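Garkeck on its leader-follower teleoperation kit
Interview, February 2018

Garkeck sells the kit as a follower arm, a hand-operated leader device and the mounting hardware for both. The engineer we spoke to at its Grirthorpe office has looked after it since the first release and asked to be quoted by job only.

"People ask for payload first," the engineer said. "I ask them what they want to pick up. A box is easy. A molded housing with a hose hanging off it is a different job."
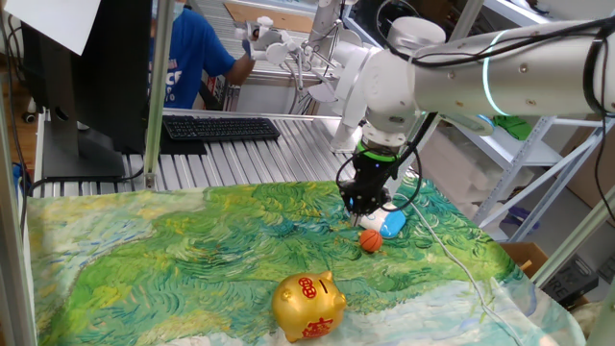 The leader is moved by hand and the follower copies the motion. Update delay in the current firmware is 11 milliseconds, down from 47. "Below that the operator stops correcting for the arm and starts working on the part," the engineer said. Hudec, which resells the kit, had asked for the change last May.

Glossy plastic remains a weak point.
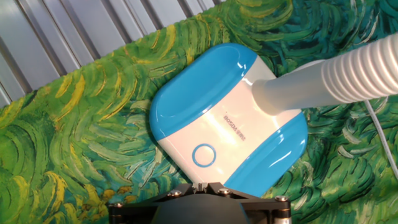
"Two fingers on a curved shell will slip if you close too early," the engineer said. "We tell customers to line up the wrist first - then close. The manual spends 2 pages on it."

Spare finger sets cost $419. Ekthorpe, a packaging firm, keeps one set per station and swaps them at shift change.
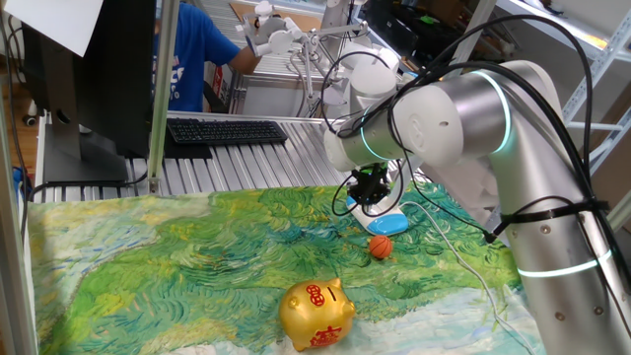

Cable routing is left to the buyer, and it draws the most support calls. The engineer recommends strapping the bundle to the lower segment of the arm and leaving slack over the elbow, with enough left at the wrist for full rotation. "Too tight and you pull a connector. Too loose and it sweeps the table."

A clip-on cable guide is planned. No price has been set.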